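抓住把手不算本事：Plollow 2.0给机械臂补上“抓完之后”的课

发布日期：2026年8月28日

机械臂仿真这一行有个心照不宣的习惯：演示视频剪到夹爪合拢为止，剩下的交给观众想象。Seltcombe的软件团队Esix这次发布的Plollow 2.0，偏要从夹爪合拢那一刻开始讲。这是一套运动规划与接触控制工具，专门处理“手里已经有东西，旁边还有东西”的局面。
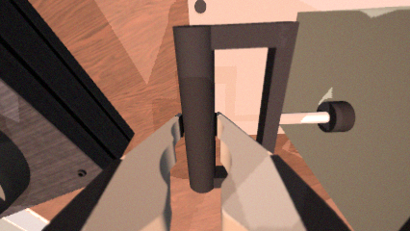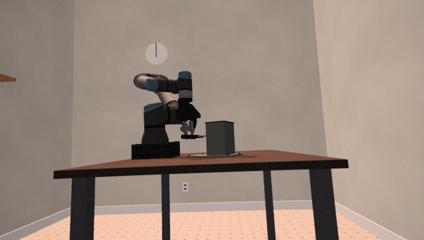 规划器终于承认手里有东西

旧版Plollow的碰撞检查只认机械臂本体。物体一旦被夹住，在规划器眼里便如同得道成仙，穿墙过柜，毫无阻碍。仿真日志一片祥和，物理引擎则在旁边默默把零件弹飞。

新版把被夹持的物体并入运动链，连同它相对指尖的偏移一起参与规划。物体在指间打滑时，偏移量会在线更新，滑得太多就停下重新规划。项目负责人权俊永（Joon-young Kwon）对此的评价相当克制：“以前它也会停，只是停在桌子里面。”

代价也很明白。单次规划的时间比旧版长，细长物体尤其如此，因为末端稍微一转，扫过的空间就大得不讲道理。团队给出的办法是先用粗糙的包围体筛一遍，过关的轨迹再拿精细网格检查。权俊永承认，这个办法教科书里早有，他们只是读得晚了些。

348条用例，五条还在闹脾气

随软件一同放出的回归测试集共有348条用例，全部在仿真中运行，初始位姿带随机扰动。负责测试的Analyn Cabrera说，目前仍有5条时过时不过，换一个随机种子就换一副面孔。团队没有把它们删掉，而是单独归入一个目录，目录名叫“Sebastian”。至于Sebastian是谁，发布说明里没有交代，Cabrera也只说他已经调去做文档了。

测试报告的格式也改了。过去只有“成功”与“失败”，如今会标出失败发生在接近、夹持、搬移还是接触阶段，并附上当时的关节力矩曲线。有早期用户抱怨报告太长，一次运行能翻出30多页。Cabrera的答复是可以关掉曲线，但关掉之后请不要来问她为什么失败。

真机支持：排队中

Plollow 2.0暂时只提供仿真接口，真机驱动仍在内部试用。团队原定四月一并发布，后来把这句话从路线图上拿掉，换成了“条件成熟时”。旧版的配置文件可以用自带脚本转换，注释会在转换时丢失，写过长篇注释的用户最好先备份。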